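Home | Food | Living | Back Issues | Subscribe

The Long Way Around Dinner

I grew up in a house where supper was on the table at six and cleared by 6:15. My father ate like a man with a bus to catch. So when I moved in over the Cloveck bakery and met my neighbor Filipa Paiva, I had no idea a meal could last until people started looking for their coats and then sat back down again.

Filipa is 73 and cooks one thing at a time. You get soup. You talk. A good while later (you've given up by now, you've filled up on bread) you get fish. The first night I was there I went home at 11 with a sore throat from talking, and I can't remember the last time that had happened!

I started copying her in May. My rules were pretty loose: phones in the bread box, no serving dishes bigger than my hand, and at least 15 minutes between one plate and the next. My friends hated it. Þórarinn Kragh, who I love, asked if the oven was broken. 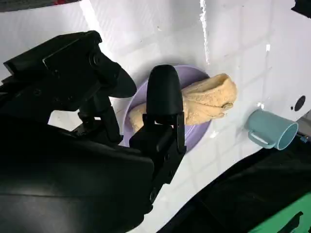 A lavender plate on white tile.

But by the third dinner something had loosened up. Þórarinn told us a story about his grandmother's boat that I'd never heard, and I've known him since college. We only had 2 bottles of wine and there was some left over. The potatoes went cold and people ate them with their fingers.

I did get it wrong once. I tried seven courses, timed on my old Hämmerli kitchen clock, and by the fifth I was sweating in the hallway with a pan of leeks. Filipa laughed so hard when I told her. "Make less," she said, "and sit down."

So now it's three plates, four if somebody brings cheese. I spend 50 dollars, tops, and most of that goes on the fish. Next month it's Filipa's turn to come up to my place, and she's already asked for the leeks.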